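Workshop notebook, September
Natural dye trials, third bath: madder on Serrano wool
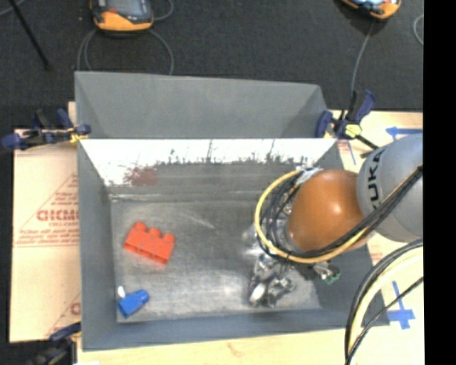
Started at 8.15 with the skeins that were left in alum overnight. I took the 200 g lot of Serrano first, because the Estero yarn was still too tight in its ties and I was afraid of white rings, like in the last trial. I opened all the ties and made them again as loose figures of eight. This should be written on the wall, we forget it every time.

Bath: 35 per cent madder on weight of fibre, ground root, soaked since yesterday. I strained it through the old curtain cloth. Some powder passes anyway and sits in the wool, but it shakes out when the skein is dry. Water from the tap, no chalk added. Our water is hard enough, I think, although I would like to test this again after the winter.

The heating was slow. I kept the pot below 70 degrees for the first hour and then I went to make the labels, which was a mistake. When I came back the thermometer said 78. The colour had moved already a little to brown. It is still a good colour, but it is brick and I wanted the clear orange-red of sample 803. For colleagues: please stay with the pot, or put the ring on the small position and accept that it takes until lunch.

Estero went in second, same bath, no new madder. It came out a soft coral, very even. I prefer it to the first one. The Trustero blend (wool with some linen) took the dye only on the wool side, so it looks speckled. For socks this is nice – for the blanket order, no.

Rinsing: three waters, the last one with a spoon of vinegar for half of the Estero only. I see no difference between the halves while wet. Look again tomorrow in daylight.

Stock: the madder bag is nearly finished. Rosteo sells it in bigger sacks, but then we must store it dry, and the cupboard under the stairs is not dry. We have 3,000 g of undyed Serrano on the shelf, enough for the autumn.

To do
Cut a short end from each skein for the sample book.
Light test, half under card, south window.
Repeat Serrano at 65 degrees, with a fresh bath.
Buy cotton string, the blue one bleeds.

Exhaust bath kept in the lidded bucket for the silk scraps.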